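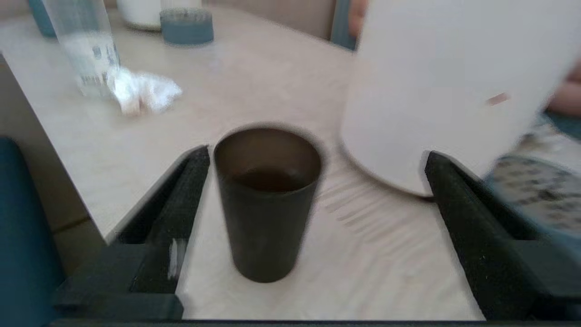
Küche & Tisch > Becher

Becher Trasel, dunkel matt

Den Trasel hab ich seit Mai im Laden und trinke selbst jeden Morgen meinen Espresso draus (na gut, nachmittags auch noch einen!). Er wird nach unten etwas schmaler, liegt prima in der Hand und macht sich auch als Zahnputzbecher gut, das hat mir eine Kundin verraten. Entworfen hat ihn Tuulikki Aaltonen, von der auch die Schale Trenance stammt – die kommt hoffentlich bald wieder rein, ich frag ständig nach.

Art.-Nr. 1811
Höhe: 90 mm
Pflege: lieber von Hand spülen, meiner war trotzdem schon öfter in der Maschine
Lieferzeit: 4 Werktage

Wer gleich ein ganzes Set möchte, schreibt mir kurz eine Mail, dann schau ich, was noch im Regal steht. Geschenkpapier hab ich auch da, in Grün und in Senfgelb.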